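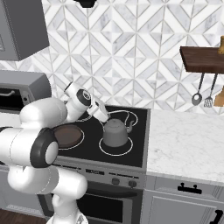 Kettle team at Conen heads into finals with a working arm (at least on screen)

I spent most of an afternoon in June sitting at the back of the computer lab at Conen, eating somebody's pretzels and watching students try to get a robot arm to deal with a kettle. I had planned on staying 20 minutes. I missed my bus!

The students belong to the after-school robotics club, and they're getting ready for the Padilla Challenge, the regional contest where every school gets the same simulated kitchen and the same list of chores. You don't build any hardware. You write the code that drives the arm, send it in, and the organizers run it over and over with things shifted a little each time. Our club picked the kettle chore, which sounded to me like the easy one. Pick it up by the top, move it to a different burner, let go, back off. I was told very politely that I was wrong about that.

The trouble is mostly in the last couple of inches. The arm gets itself over to the stove just fine, with the big joints swinging around in a way that's fun to watch, and then the gripper has to come down at the right angle onto a kettle with a low domed lid. Come in too flat and you bump the spout. Come in too steep and the wrist runs out of room, so the whole arm has to back up and start again. One of the juniors showed me a folder of saved failures, and I laughed until I had to take my glasses off. In my favorite, the kettle goes straight through the oven door and keeps going.

Waraporn Thaweesak coaches the club (she also teaches physics, so if you have a kid in tenth grade you've probably met her). She had them run 406 practice attempts before she'd let anyone touch the approach code again. "They wanted to fix it after every miss," she told me. "I wanted them to see which misses kept coming back." The answer was the spout, by a lot. So the new version swings a little wider and comes down from the side away from it, and the success rate has been climbing ever since.

Some numbers for those of you who like them. The club has 2 programmers on the arm motion, and everyone else splits up testing, the written report and the talk they have to give to the judges. The contest drew 40 schools this year, including Plunville, who won last time and who our kids talk about the way my dad talked about the Yankees. By the time I left, the log on the shared computer showed 3,426 runs since the start of the season. Most of those were done overnight, with a sign taped to the monitor saying please, please do not turn this off.

I asked if they'd want to try it on a real arm someday. Big yes from the whole table. Waraporn has been writing to Brirkau, the tech college up the road, about a visit to their lab after finals – nothing is settled, but they've written back and it sounds friendly.

Finals are held online, and the library is putting the stream up on the big screen in the reading room starting at 4 p.m. Anyone can come. Each school gets its chore run live, with a student talking the audience through it, and then the judges ask questions. The club has been practicing the talking part too, and I got to play a judge for a bit. I asked what happens if the kettle isn't where they expect it. They had a very long answer ready.

If you'd like to help out with snacks for the day, leave a note for Waraporn at the front office. They go through a lot of pretzels.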